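Open day at the Clavby workshop: report on a visit
Module: Automation in Practice, written assignment 2
Submitted December 2022

1. Why I went

The assignment asked us to visit a place where a robot does a job, and to report on what we learned. Most of my year group went to the bottling plant, because the bottling plant has a canteen. I went to the open day at Clavby, a small workshop that works on bin picking, meaning the business of getting a robot to take mixed objects out of a container. Eleven of us had signed up by the deadline. I was the only student. The others were mostly from local firms and wanted to know what it cost.

The person in charge of the day was Rosalba Lombardi, who runs the picking project. The demonstrations were given by Lino Cocco, who writes the software and had clearly been told to smile.

2. What we were told beforehand

We began with a talk. It was meant to last ten minutes and lasted long enough for the coffee to go cold in its flasks. I have tried to pull out the parts that matter.

Picking things out of a bin is harder than it sounds, and it has been nearly solved for as long as anyone in the room could remember. If every object is the same and lies the same way round, a machine can do it all day. If the objects are different, the machine has to work out what it is looking at, where the edges are, which bit can be held, and whether the arm can get in there without hitting the side. A person does all this while thinking about lunch.

Ms Lombardi split the job into four stages: see, choose, reach, hold. She said visitors always ask about seeing and hardly ever about reaching. I had written down a question about seeing, and crossed it out.

3. The demonstration

We were let into the workshop in two groups and asked to stand behind a line. The arm was a KUKA, much bigger than I had pictured from the lectures, where robots tend to be drawn as three sticks and two circles. It worked over a grey bin on a table. The test objects were ordinary household stuff, which I found oddly disappointing. I think I had expected gearboxes.

Mr Cocco explained that household things are used on purpose. They vary in shape and stiffness, they are cheap, and a visitor can tell straight away whether the robot has made a fool of itself. A banana is a good test of manners. It is curved, it bruises, and no two are alike - his shopping receipts, he said, had become hard to explain to the accounts office.

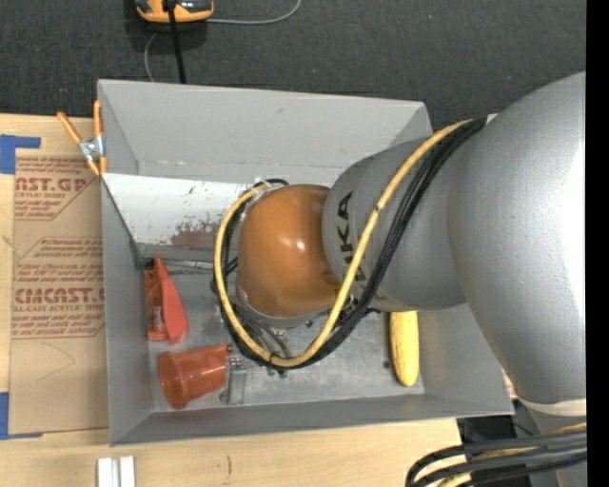
The cup was the one I wrote most about in my notes. A plastic cup standing upright is easy, because you can put one finger inside and one outside and squeeze. Lying down, it offers the gripper a curved wall that rolls away when touched, and if the plastic is see-through the vision system may struggle to decide that there is a cup there at all. Mr Cocco described this as the cup's fault.

There were three runs while my group was watching. In the first, the arm went down, paused, came back up with nothing and then carried the nothing very carefully to the drop-off point. It let go of it with great precision. One of the visitors clapped. In the second it managed the banana at the first try, and in the third it took the cup by the rim after two attempts, pushing it against the wall of the bin first. I asked if the push was planned. Mr Cocco said yes, then said that it was planned now.

4. Reach

After the runs I understood why we had been told to think about reaching. The arm has to get its wrist and all its cables down over the bin, and the cables do not bend as freely as you would like. They have to be long enough for the wrist to turn and short enough not to catch on anything. Mr Cocco said that more time had gone into cable routing since April than into the part of the software he is proud of. Nobody had warned him of this during his degree, so I am grateful to have been warned during mine.

The sides of the bin matter as well. An object close to a wall leaves little room for a finger, and one in a corner is worse. The planning program therefore scores every possible grip and throws out any that would bring the arm too near the sides. Sometimes it throws out all of them. The robot then does nothing, and from behind the line this looks exactly like thinking.

5. Results they showed us

Ms Lombardi put up a table of recent tests. Each test set has 100 picks. I was allowed to copy the following but not the rest:

Failed picks, best set: 14
Most common cause: object shifted on contact
Second most common cause: object not found by the camera
Least common cause: dropped in transit

I had assumed that dropping would be the main problem, as it would be with me. Once the gripper has hold of something it mostly keeps hold of it. The trouble comes in the last moment before contact, when a small error in position turns into a nudge and the thing is no longer where the computer believes it to be.

A visitor from Donati, a packing firm, asked whether that was good enough to buy. Ms Lombardi said it depended on what happened to the failures. If a person is standing there anyway to deal with them, you have bought a very large assistant. He wrote this down and did not look pleased.

6. What I would do differently

I should have asked to see the second group's runs too. Three runs is not enough to say anything about reliability, and my tutor's comment on the draft of this report ("three??") makes the same point in fewer words. I also forgot to ask how long one pick takes. From my own counting under my breath it was about 10 seconds, but I was excited and probably counted fast.

I would also have liked to know more about how the grip scores are worked out. Mr Cocco offered to send me a paper and has sent me two, one of them in Italian. I am working through the other one.

7. Use for my own project

My group project is a sorting table called Namero, which at present sorts two sizes of wooden block into one box. After the visit we have changed two things. The camera is now fixed to its own stand and no longer to the table, so it does not shake each time the arm stops. We have also added a short wait before the fingers close, and the blocks get knocked over less often. The cables are still held up by hand during tests. This is my job.

The next step is to try the push against the wall, with a strip of foam along one side of the box so that we do not dent it. If it goes well I will claim that it was planned.

Thanks to Clavby for the visit and to Jilletti Coaches for the lift back.

Contact: department office | Copyright the author and the department | Back to top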